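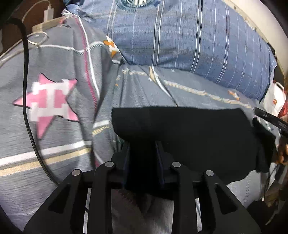 How many times do you have to show it a job before it can do the job itself?

More than the 31 we started with, and for cloth a great deal more than that.

Notebooks > Hand demos > Cloth > 4 April 2020
Previous entry | Next entry | Index | Rig notes | Search

Bedroom set, black cloth on the made-up bed. Me on the gripper, Yamila Navarrete on the laptop, Dymphna Mulcahy reading out the task cards in the voice she normally keeps for parking disputes.

The task as written on the card: "Pick up the dark cloth and put it at the foot of the bed." Whoever wrote that has never held a pair of jaws on a stick. (I wrote that.) Which bit of the cloth? From which side? Do you go for the top edge, where there's a fold to get hold of, or press into the middle and hope it bunches? I did it one way before tea and the other way after, which Yamila noticed and I had not. Two people's worth of habits from one person.

We've agreed on pressing in and closing low, below the folded edge. Reason being that the edge grab looks lovely when I do it and the arm at Skerkberg can't manage the approach angle without putting its elbow through the headboard. The whole point of doing the demos by hand is that the arm can copy them later. I keep forgetting that my wrist has opinions the arm doesn't share.

Black on black. The jaws are black, the cloth is black, and at the moment that matters most the one is buried in the other. Gráinne Conneely asked in July whether we might consider buying a cloth in a colour, any colour, and was told that real homes have black things in them. True. Real homes also have lights you can turn on, so the big lamp went on for the second half and Yamila says the creases show up better where the jaws go in. I'd like to see that in the numbers before I write it on the wall.

Bedding: still the striped blanket with the pink star on it, and the gray-blue striped pillow above. I'm fond of the star. It's the one thing on the bed the tracker never loses. Everything else is stripes, and stripes are a menace: slide along one and the next looks just like it, so the tracker decides you've stayed put. Gobnait Kavanagh's advice from last year was to always keep something ugly and unrepeatable in view. She was talking about workshop benches but it holds up nicely for bedding.

Cable. There's a thick black one running down over the blanket on the left and in behind the left side of the gripper. I snagged a cable twice. Once I carried on like a professional and once I said a word which is now on the audio. Both takes marked as bad. Dymphna wants it clipped up out of the way; I'd leave it, on the grounds that a bed with a charger and cables all over it is how most of us live, but I do accept that a demonstrator being yanked backwards mid-grasp isn't a skill we want learned.

Count for the session: 106 takes recorded, bad ones included. Running total on cloth, all rooms, 1,257. Yamila is doing the trimming tonight and will grumble that I start each take with my hand already halfway there. Fair. Wait for the beep, go back to the rest position, then move. I have written this down before, in this book, in capitals.

Speed. I'm too quick on the approach and far too careful on the close, so the arm gets half a second of lunging and then a long spell of dithering. Maarja Rozīte ran last week's batch through the Fornen trainer and sent back a clip of the arm doing precisely that: rushes at the cloth, stops, appears to have second thoughts about its career, closes. It was my own manner to the life. Family members would have recognised it.

She also tried the same job by remote control from the Hayes desk, with the two sticks. Slower, and she says her thumbs ached, but the paths come out in the arm's own terms and there's no headboard business. My feeling is still that the hand tool wins for anything soft. With the sticks you can't feel the cloth take up. With the tool in your hand you feel a bit of it through the linkage, and you ease off without thinking. Whether any of that feel gets as far as the recording is another matter. Dymphna says no. I say some. We have not settled it and the biscuits are finished.

Gripper itself: pins fine, all of them. The right side has a slight click at full close that the left hasn't. Took it apart over lunch, found nothing, put it back together, still clicks. Leaving it be. If it gets worse it goes to Ataro with a rude note.

To do
- Rewrite the card. Say where to press and which way to lift.
- Clip the cable, or have the argument properly.
- Lamp on for a whole session, then lamp off for a whole session, same person on the tool.
- Get Dymphna on the gripper for a batch. All the cloth takes this month are mine and the poor thing is learning to be me.
- Ask Maarja for the failed runs as well as the funny one.
- Leave the pillow where it is until the lamp sessions are done. I straightened it without thinking between takes and Yamila had to mark where the change falls.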